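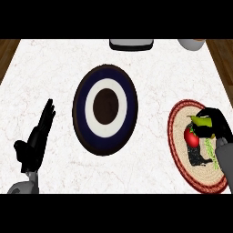 Do I need to seal a marble tabletop?

Probably, but sealing won't do what most people buy the sealer for. It slows down stains. It does nothing at all about the dull spots left by lemon juice, wine or vinegar, and those are what most owners end up complaining about.

How to Test, Clean and Seal a Marble Table

I have been through a lot of sealer in the past few years, some of it expensive, and I have grown suspicious of the claims on the front of the can. "Stain proof" is one. "Lasts a lifetime" is another. What follows is the routine I use on my own table and on the ones I look after for other people. It is dull and it takes most of an afternoon, much of which is waiting.

Stains and etches are different problems

A stain is something that soaked in. Coffee, oil and beet juice all do it, and the mark is darker than the stone around it or has a color of its own.

An etch is damage to the surface. Marble is mostly calcium carbonate, and acid eats it. The mark is usually lighter or duller than the polish around it, and you see it best with your head low and a lamp on the far side. Scrubbing won't lift it. There is nothing there to lift.

A normal sealer goes into the pores and leaves the surface exposed, so an orange slice on a freshly sealed table will still etch it. Some products are sold as etch protection. The ones that work are coatings or films that sit on top of the stone, and they change how it feels under your hand. If a shop tells you that its penetrating sealer stops etching, ask to see it done with a lemon on a sample, left for ten minutes. I have asked three times and been offered the brochure instead.

Test before you buy anything

Some marble is dense enough that it barely takes sealer. Some was sealed at the factory. Find out which you have.

1. Pick two spots that won't show, one near the edge and one wherever the table gets the most use.
2. Put a spoonful of plain water on each.
3. Leave it for 15 minutes. Don't cover it.
4. Wipe up and look at the stone right away.

If the stone has gone darker under the water, it is drinking and wants sealer. If it looks the same as the rest, put the can back on the shelf and test again in six months. Ignore calendars that tell you to reseal every year. Those are mostly printed by people who sell sealer.

A dark patch from the test should fade as it dries. If it is still there the next day, you may have found an old stain or a spot where moisture gets in from below, and I would sort that out first.

What you need

A pH-neutral stone cleaner, or a few drops of mild dish soap in warm water
A penetrating sealer labeled for marble
Four or more white cotton cloths, washed without fabric softener
A soft brush or a foam pad
Nitrile gloves
Painter's tape, if the table has wood or metal trim

On brands I will say only what I have used. Voltov Stone Guard goes on easily and smells strong enough that I open every window. Jiter's water-based sealer smells of very little and needed a second coat on each table I tried it on. Side by side on offcuts from the Tulimholm stone yard, I could not tell the two apart with coffee after an hour. Oil got into both if I left it overnight. Voltov costs a good deal more, and I haven't found out what the extra money is for.

Cleaning

Clear the whole top. Wipe with the soapy water, then with clean water, then dry it with a towel. Rinse more than seems necessary, as soap film under sealer turns into a haze that is a pain to get off.

Keep these away from marble: vinegar, lemon-based sprays, bathroom descaler, anything gritty. Plenty of websites still recommend vinegar for "natural" cleaning of stone. They are wrong, and the damage is the etching described earlier.

For an oil stain, mix baking soda and water to the thickness of peanut butter, spread it over the mark, tape plastic wrap on top and leave it for 24 hours. Take the plastic off, let the paste dry out, then scrape it away with something plastic. It may take two or three rounds. Old oil may not come out at all, whatever the comments under the video say.

Then let the stone dry overnight. Quick-start instructions often say an hour. I tried the hour once and got a cloudy patch that took a week to clear.

Sealing

1. Read the can. If it disagrees with me on timing, follow the can.
2. Work with the room at normal temperature. If it's well below 55 degrees, wait.
3. Try the product on a hidden corner and let it dry. Some sealers darken the stone a little.
4. Pour a small puddle, no more than you can spread over a quarter of the top.
5. Spread it thin and even with a cloth or foam pad. Get the edges.
6. Leave it for as long as the can says, often 5 to 10 minutes. Don't let it dry on the surface.
7. Wipe off everything that is left with a dry cloth. Then do it again with another dry cloth.
8. Move on to the next section.

Step 7 is where most jobs go wrong. Sealer that dries on top goes streaky or tacky, and people then blame the stone. If it happens to you, wet a cloth with a little fresh sealer, rub the streak until it softens and buff it dry at once.

If the can calls for a second coat, wait as long as it says. A third coat is a waste. Once the pores are full, the rest just sits there waiting to smear.

Stay off the table for 24 hours. Run the water test again after that. If the stone still darkens, do one more coat and stop.

Living with it afterward

Use coasters - for anything with juice, wine or soda in it, and for cold glasses too. Put felt or cork under whatever stays on the table for weeks. Blot spills before you wipe them, or you just spread them over more stone.

For hot pans use a proper trivet. Marble handles heat fairly well, but a sudden change can crack it along a weak line, and a resin repair will give up long before the stone does.

When to pay someone

Light etching on a honed (matte) top can often be evened out at home with a marble polishing powder meant for that finish. On a polished top I'd be careful. The powder kits promise a mirror and tend to leave a shiny spot that doesn't match its neighbors, so you have swapped a dull ring for a bright one.

Deep etches, chips and cracks are work for a stone restorer. I was quoted 255 dollars by Tesfamariam Stone Care to re-polish a small round top, and 500 by another outfit that wanted to add a yearly sealing plan. Ask what grit they finish with and whether the price includes the edges. Turn down the yearly plan and keep doing the water test, which costs you a spoonful of water.

Updated May 28, 2026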